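Reading time: 4 min

An open day at the old Grevinthorpe mill

The Humphreys mill in Grevinthorpe opens its doors to the public on one Tuesday in February, and this year I finally made the trip. I had wanted to see it for a long time. My grandmother had a set of Humphreys blankets, the gray ones with the red stitched edge, and two of them are still in use at my house.

The drive took about two hours, the last part of it on a county road that follows the river. There is a gravel lot behind the old dye house and another across the bridge. The near one was full when I arrived, so I parked across the bridge and walked back. Entry was free, but the guided tour had to be booked at the front desk. Groups were limited to 15 people and left every 20 minutes. I got a place on the second one.

We began in the wool store, where the bales come in from farms in three neighboring counties and from one supplier overseas. The guide let us handle samples of raw fleece and washed fleece. The raw wool was heavier than I expected and left a film of grease on my hands that took two washings to remove.

From there we went to carding. The oldest carding machine in the building is a Plerusus, which the mill bought secondhand and has kept going with parts made in its own shop. It was running at half speed so people could talk over it. The wool goes in matted and comes off the last roller as a thin web, and a comb lifts it away so that it can be divided into strips for spinning. I could have stayed there longer, but the next group was already waiting at the door.

The spinning room is on the second floor, up a wide staircase with worn treads. Only one frame was working. The guide said the full set runs four days a week and that the yarn is kept in a humid room overnight before it goes to the looms — dry yarn snaps more often.

Weaving was the loudest stop and the one most people had come for. Ear plugs were handed out in the corridor. The looms were making a plain tan throw for a hotel order, and a weaver stopped one of them to show how a broken thread is found and tied back in. She did it in less time than it took the guide to explain it.

The last part of the tour covered the newer side of the site, which was added when the finishing department outgrew its old rooms. It has white walls and the ceiling has been left exposed. After the stone and timber of the main mill it feels like a different company.

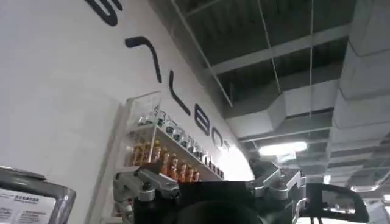

FINISHING AND SHOP

Finishing is where the cloth is washed, shrunk, brushed and pressed. A throw comes off the loom feeling stiff and a little like sacking. We passed around an unfinished piece and a finished one from the same roll, and it was hard to believe they were the same cloth. The brushing used to be done with dried teasel heads set in a frame, and a few of these are kept in a glass case by the door. Wire brushes do the job now.

The tour ends at the shop, as they all do. Seconds were marked down by 25 percent, mostly for small weaving faults that I had to search for. I bought a blue throw and a bag of yarn ends. The Gritetti coffee cart in the yard had soup as well as coffee, and there were benches along the river wall for anyone willing to sit out in the cold.

A few notes for anyone planning to go. Wear flat shoes, as the old floors are uneven. The staircase is the only public way up to spinning, but the ground floor rooms are all level. Come in the morning if you want to see the looms, which shut down at 2. The shop stays open later and takes cards.

Contact | Copyright, all rights reserved | Back to top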